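Section 6. Lifting a pot lid

I get asked whether the Ridon can cook yet. Nope! It can do lids, though, so let's set one up.

1. Start with cold burners and an empty pot.
2. Load the Pirzada grip file and set the speed to 3.
3. Run the lift 8 times before you trust it.

Caution: keep a hand near the stop button. Error 405 means the grip slipped.

Note: Pick a lid with a knob you could pinch yourself (flat handles still beat me). The one on my small black saucepan suits the gripper fine, and I leave the blue kettle on the burner next to it so the arm has to learn some manners.
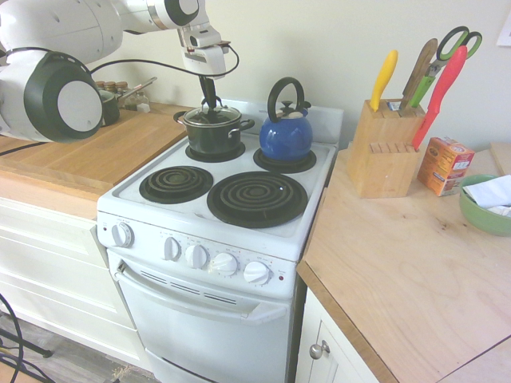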